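Where the Shopping Lands

Last updated: January

Halina Kaczmarczyk keeps her fruit in a basket that was sold for bath toys. She bought it from Drada, the housewares shop on the main street in Fledport, and it has held peaches, onions, clothespins and, for one winter, gloves. She has owned more expensive baskets. This is the one that gets used.

I went to see her after a reader wrote in to ask why her kitchen looked worse after every trip to the store. The reader had plenty of cupboards. What she didn't have was any idea what happened in the first few minutes after the bags came through the door. Kaczmarczyk has spent 11 years helping people rearrange small kitchens, and she says those minutes are most of the job.

Her method starts with the fruit. Soft fruit comes out of the bag first and goes into something open, with holes in the sides, where the pieces can sit next to each other without being stacked. Two peaches in a plastic basket with a grid pattern are easy to check. Two peaches at the bottom of a carrier bag, under a can, tend to be found when somebody smells them.

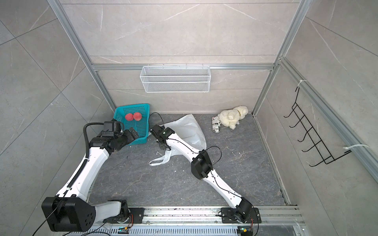
The bag itself is the next problem. Most people put it down wherever they emptied it and go back to it later, or don't. Kaczmarczyk asks her clients to fold it before they touch anything else. She doesn't care how. Some make a flat square and some tie a knot in it. Lena Pawlak, who had her kitchen redone last spring, pushes hers into an empty tissue box, and she told me she counted 38 bags in there before she stopped bringing new ones home.

Then come the things that aren't groceries. Every shopping trip seems to bring back at least one: a soft toy, a bit of newsprint, a pair of socks. They don't have a place in the kitchen, so they drift to the corner of the counter and stay. Pawlak had a stuffed rabbit beside her toaster for most of a year. Kaczmarczyk's answer is a second basket, hung up off the work surface, that starts each trip empty. Anything that belongs in another room goes in it, and whoever leaves the kitchen next takes it along.

I asked whether a bowl would do as well. She said a bowl fills up with keys. A shallow wire basket on hooks shows what's in it from across the room, and it can be lifted off a rail and carried. It also keeps the space underneath clear for the things that do need to be down there. Hers cost less than the rail it hangs on.

Bogumił Makowska, who runs Drada, says people usually buy the rail too high. They measure to where they can reach with an empty hand and forget they will be holding something. He tells customers to stand at the counter with a can in one hand and mark the wall where the elbow starts to feel it. Most come down four inches from the first mark.

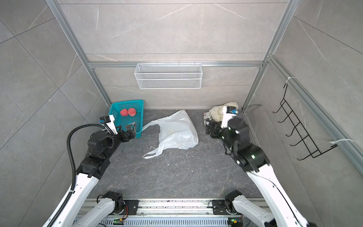 What to buy, if you buy anything

Start with what you have. A plastic basket from the bathroom or the laundry shelf will hold fruit fine if you wash it first, and mesh or perforated sides are better than solid ones. Pick a color you can see against the counter. Kaczmarczyk is firm on this point and I thought it was fussy until I went home and looked at my own gray bowl on my own gray counter.

For the hanging basket, check the hooks before the size. They should clip over the rail with no wobble. If you rent and can't drill, a tension rod inside a deep window will take a light load, though I wouldn't put cans in it.

Skip the bag dispensers. Pawlak tried one made by Mustow and went back to the tissue box within the week.

A note on crumbs

Unpacking makes a mess of its own. Light specks show up badly on dark stone and dark tile, and they get under a basket and stay there. Kaczmarczyk lifts hers and wipes once the bag is put away. Pawlak does it at night, after the dishes, and some nights she leaves it until morning.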